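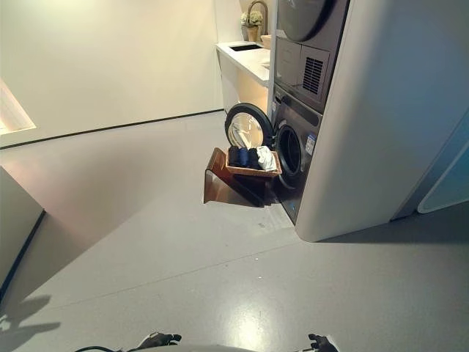 Fanby Laundry Sheets review: a lot of promises for a thin piece of soap

Fanby says one sheet does the work of a full cap of liquid. I have heard this from three other makers, and I still own a bottle of Vasseur, so you can guess how those went.

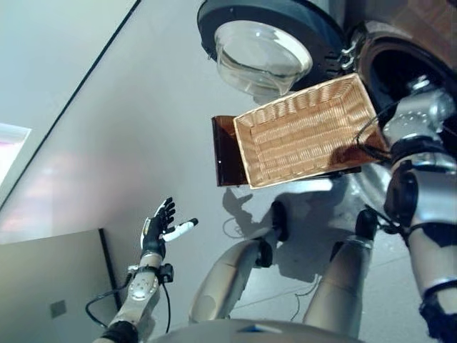

Huguette Bailly
Home and Laundry Editor
December 14, 2018

The sheets come 16 to a sleeve, in a flat card pack that fits in a drawer. I liked that. I liked it less when I opened the second sleeve and found half of them stuck together at the corners. The pack says to keep them dry – in a laundry room, good luck.

On everyday shirts and towels, Fanby did fine. So does nearly anything. Coffee came out of a cotton napkin on a warm wash, but salad oil did not, even with two sheets. Evex, a plain powder with no story to tell, got most of the same oil out the first time. 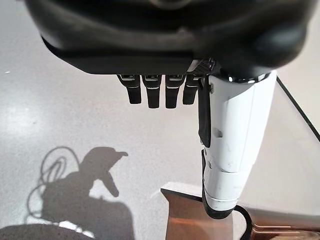 A black robotic hand, fingers pointing down. Photo: Léonie Millet

Cold water is where I lost patience. The front of the pack says "dissolves in seconds." On a short cold cycle I twice found a gummy scrap in the fold of a pillowcase. Tearing the sheet into strips helped.
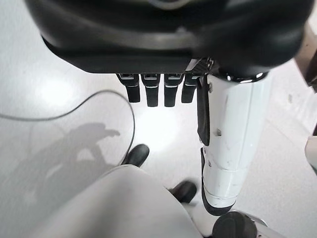

It also meant I was doing a job the pack said I wouldn't have to do. The scent is called Esthorpe Rain and it hangs around on towels for days. An unscented version was promised for July and I have yet to see one in a store.

If you travel a lot or have stairs between you and the washer, buy one sleeve and see. Everyone else can wait for a better recipe or a lower price.

Rating: 2.5 out of 5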